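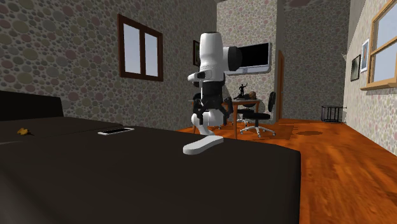
Justbridge replied: We checked the sing-along version on our side and the words land on the beat in every number. Please restart the Rillent box and try again.

I restarted it before I opened the ticket, and I said so in the ticket. I restarted it again anyway. The opening number is fine. By the second song the on-screen lyrics are 2 seconds behind the singing, and by the big duet they are so far off that the chorus comes up while everyone on screen is already bowing.

What I have done so far, so we don't go around again:

Restarted box. No change.
Pulled the power, waited 30 minutes, plugged back in. No change.
Switched from wireless to cable. No change.
Played the regular version of the same movie. Dialogue captions are fine all the way through, songs included.
Played the sing-along version on a laptop in the Didell app. Same delay, same place.

That last one makes me doubt it's the box. If two devices go wrong at the same line of the same song, I would look at the lyrics file.

Status changed: Waiting on customer to In progress
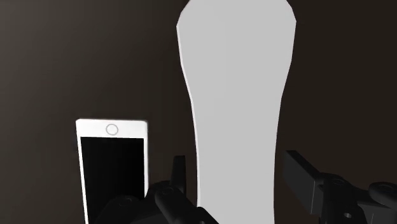 Tall pale grey shape, dark brown wall behind

Update, April. I got an automatic message saying the issue is "resolved in the latest release." I installed the latest release. It is not resolved. The delay now begins earlier, before the end of the overture, which I suppose counts as a change.

I also tried the suggestion to clear the cache. It signed me out, lost my place in two other shows and did nothing for the lyrics. Please take that step out of the standard reply if it isn't known to help with this.

One thing I did notice. Skip back 20 seconds in the middle of a song and the lyrics catch up. They stay right until the next scene with spoken dialogue, then slip again. I can repeat this every time. My guess is that the sing-along track was timed to a different cut of the movie, one with shorter talking scenes — the theatrical cut, maybe. The version I'm watching is listed as extended. I can't prove it from my couch, but somebody with both files could check it in a few minutes.

Is the track made by Justbridge or does it come from Obeidat with the movie? The credits on the lyrics screen say Obeidat, and the help page says Justbridge. I'd like to know who is supposed to fix it before I'm told to ask the other one.
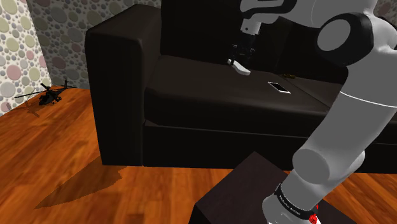 Didell Playback Support Team

Thanks for the extra detail. We were able to repeat the delay using the steps with the skip button. The extended cut and the sing-along track have been sent to the captions group for comparison. The track is supplied by Obeidat, and Justbridge handles the listing. We'd ask you to leave the ticket open until a new track is posted.

Customer comment, 9 p.m.

Fine, leaving it open. I'll believe the new track when I've sat through the duet with it. Please don't close this automatically if I go quiet for a while — the last ticket went that way, and the captions on that one are still wrong.

Status: Open, pending supplier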